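Against the Third Bin

Most advice on sorting small items at home starts from the number of categories. I think it should start from the number of containers that fit on the table, and the correct number for most tables is three or fewer. I would go further and say that the third one usually causes trouble.

Some background. Last December I cleared a storage room with my neighbor Roel Verschueren. It held parts, packaging, printed matter and a large quantity of flat plastic: folders, dividers, sleeves, covers from report binders. We sorted everything on one table. The first plan used a Kodmont rack with 14 drawers, each with a label. It failed within an hour. The labels were accurate, but reading them took longer than picking up the object, and items began to collect at the front edge of the table in a pile that had no label.

The replacement was a row of open bins. Open bins have one property that drawers lack: the contents are the label. A person holding a divider looks for other dividers. This works as long as the bins are within reach without a step, and as long as each contains things that look alike.
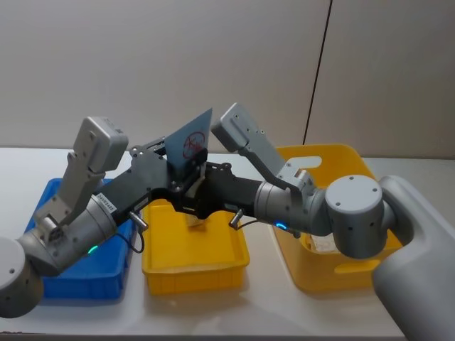 Flat sheets are the hard case. A rigid block goes where it is dropped. A thin plastic sheet bridges the rim, slides out, or stands on edge and blocks whatever comes next. It also takes two hands more often than its weight would suggest, one to hold it and one to clear a place for it. Any layout designed with blocks and bottles in mind will perform badly with sheets, and most layouts are.

The usual response is to buy a divided insert. Tadberg sells one, and I own two. They hold sheets upright well enough once the sheets are all one size. Mine were not. Of 469 sheets I measured before giving up on measuring, the lengths varied enough that the inserts would have had to be set for the longest, at which point the short ones fall over. A plain bin laid on its side does the same job and costs nothing extra.

My objection to the third bin is more specific. With two bins, the choice is binary and fast: keep or recycle, large or small. With three, the last one drifts. It starts as "other," and "other" attracts anything that requires thought. By the end of our first afternoon the third bin was the fullest, and its contents had to be sorted again from the beginning. Roel holds that this is a fault in the definition of the categories and that three bins with strict rules would be fine. He may be right for a workshop. In a house, strict rules last until the second person joins in.

If a third bin must be used, it should be given the easiest category and never the leftover one. All the batteries, say, or all the cable ties. Put the doubtful items back on the table. They take up working space there, and somebody has to decide.

Cost is sometimes raised in favor of proper systems. The Peeters catalog lists a full sorting station at 1660, with casters. The bins I use were 15 for the set, and the table was already in the house. The station would look better. I doubt it would have moved the sheets any faster.

We finished the room with two bins and a bag for batteries. The drawers went to Roel's garage, where he keeps screws in them by length.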